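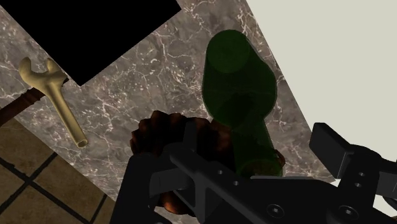

Gripper shopping – where we're at

Quick page so everybody at Tillman is looking at the same stuff before the November budget call. Still in simulation, nothing bought yet. Will add more as runs finish.

Clutter run, marble counter. Wrench, green bottle, dark ridged thing next to the bottle neck. Two-finger type, matte black. This is the kind of pile we need to quote for – glass and metal close together, not one neat part on a mat.

Cost so far
Gundent quoted 371 per set of finger pads. Clelarent came in at 188, but thats without the mounting plate. Asked for a price with the plate, waiting.
Need 4 sets for the first cell, 2 more as spares. Spares can slide to next year if the arm eats the budget.

Still open
– Pad width. Wide flat pads are fine for bottles, not so sure on a thin wrench handle.
– Glass. Want a force limit we can set ourselves, in writing from whoever we buy from.
– Screws on the housing. Standard sizes or do we need their tool kit? Ask before ordering.
– Jomen line wants the same gripper as us. Good for price, bad for lead time.
– Training days not in either quote. Put a line in for it.

Sim licenses come out of the software budget, dont add them here again.

If your bench has odd shaped parts send a list by noon the day before the call. Names and rough sizes is enough. Anything later goes in the next round.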